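How to sort a kitchen table's worth of clutter in one evening

I love this job! Give me a table covered in odds and ends, a pot of tea and a couple of hours, and I'm happy. The method below is the one I've used ever since we moved to Stivell Road, and it works for craft bits, post, spare batteries, birthday candles, the lot.

You'll need a clear table, a bin bag, a pencil, some sticky labels and a few containers you already own. Please don't go shopping for storage first. I did that once and ended up with 13 matching tubs that fitted neither my shelves nor my things (they live in the loft now, sulking).

Start by tipping out one drawer. Only one! It's tempting to empty the whole dresser while you're feeling keen, but then it's bedtime and you can't find the forks.

Now make your first pass, and be quick. Pick up each thing, decide whether it's staying or going, and put it down on that side of the table. Anything that makes you stop and think goes in a third heap in the middle, and you come back to it at the end. I give myself 2 minutes for the middle heap with a kitchen timer, which sounds harsh but is great fun.

Second pass: group what's staying. Go by when you use things, so birthday candles sit with the gift tags and the picture hooks sit with the small hammer. Baskets and boxes with open tops are best at this stage, as you can drop things in from any angle and change your mind without fiddling with lids.

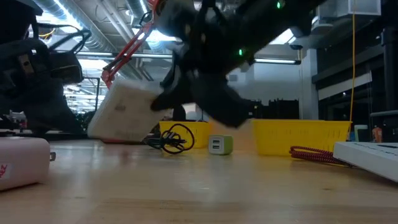 A reader from Akton wrote in to say that she never groups by use, only by size, and that her drawers have stayed tidy since November. Small things go at the front, long things down the side, and she swears she can lay her hand on a tape measure in the dark. I tried it with my sewing drawer and I have to admit it's brilliant for anything fiddly, though I still want my candles next to my gift tags.

Third pass: label. Write in pencil to begin with, live with it for a week or so, and go over it in pen once the groups have settled. Put the label on the side you'll see when the drawer is open. Mine says "string etc." and the "etc." is doing a lot of work.

Then put the drawer back, take the bin bag straight outside and drop the giveaway pile by the front door, where you'll trip over it until it goes.

Next time I'll be tackling the cupboard under the stairs, so wish me luck, and do send in your own drawer tricks!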